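Potville Supper Swap is back for a second year
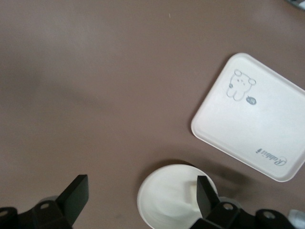 A white tray with a little cartoon bear on it.

If you missed the first Supper Swap last August, you missed a good one, and you now have another chance! The Potville swap returns this spring at Harju Hall, and we have more room, more tables and (at last) a second sink.

For anyone new to it, a supper swap is about as simple as an evening gets. You cook one big batch of something at home, pack it into family-size portions, and bring it along. You put your portions on the table, everybody has a wander and a chat, and then you go home with the same number of portions, all cooked by other people. I came back last year with a lentil soup, two pans of baked ziti, a chicken and rice thing I still think about, and a cabbage pie from Karthikeyan Palaniappan that my kids finished before I had my coat off. I don't even like cabbage!

We had 30 households at that one and 98 portions on the tables by the time the doors closed. This year the hall can take 80 households, so please bring a neighbor, or your sister, or the new people across the street who still have boxes on the porch.

A few things we learned the first time around. Soups travel best if they are frozen flat the night before. Label everything with what it is, what's in it and how to heat it up, and write it on tape, as marker on a cold lid rubs right off in the car. Please list nuts, eggs, milk, wheat and shellfish even if you think it's obvious. And go easy on the chili - we had so much chili last year that a few of us were still eating it at Halloween.

Karthikeyan has offered to run a short cooking session before the swap, on making big batches without ending up with a pot of mush. He'll cover dal, vegetable curry and how to scale up rice, which scares a lot of us. It's free, and you'll get to taste everything. He is also looking for someone to lend him a really large stockpot, so if you have one in the garage, let him know.

There will be a kids' corner again, with bread dough to shape and take home. The Tusen bakery is giving us the flour and Helel Hardware is lending coolers, so a big thank you to both.

Sign up on the sheet by the hall's front door or call the office. Six portions is the usual number, but three is fine if your kitchen is small. You don't have to be a fancy cook, either. The plain macaroni was the first thing gone last year, and I was standing right behind the person who got the last one.

Posted 2/4/24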